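Stoltton workshop news, August

Teaching the arm to rebuild a board

The refurbishing bench at Stoltton has started on its second robot task. The first was sorting screws and small fixings, which went live in the spring. The new one is harder: putting a processor and memory into a desktop computer that has come back for repair.

We are not writing the movements out in code. An operator sits at the control desk with a pair of hand grips, watches the view from the wrist camera and drives the arm through the job from start to finish. Each complete run is saved, and the runs are used together to train the Carrilho software. Most of the bench team have now had a turn at the grips. It takes an afternoon to get used to them, mainly because the arm moves less than your hand does — the scaling is set so that a large movement at the desk gives a small one at the gripper.

A run begins with the parts in the grey tray and the chassis open beside it. The processor has its own square nest, and the socket on the board is left with its load plate up. The operator brings the gripper over the tray, picks the part, carries it across and sets it down. If a part is dropped or goes in at an angle, the run is marked as a fault and kept in a separate folder. Please do not delete these, as the Ciltau group uses them to check that the software can tell a bad run from a good one. 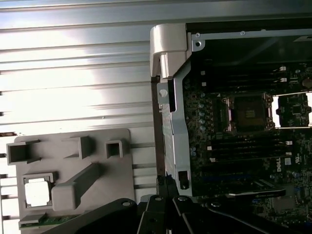
Where we are now

We have 46 good runs of the processor step and a smaller set for the memory. The target is 900 across both, recorded by as many different people as we can manage. Runs by a single operator tend to produce an arm that only works from one starting position, as we found with the screws.

Two changes have been made since the last newsletter. The tray is now clamped, after it crept towards the chassis during the early sessions. We have also slowed the arm for the last part of the approach to the socket. The contacts inside bend easily and a damaged board cannot be used again, so please leave that setting alone even if it feels sluggish.

Glare from the ribbed metal behind the tray is still a nuisance on bright mornings. Flerkier is sending a matt cover to try.

Taking a turn

Sessions are on Tuesday afternoons and last 40 minutes each. You do not need to have used the grips before. Put your name on the sheet by the control desk, and wear a wrist strap if you will be handling the boards between runs.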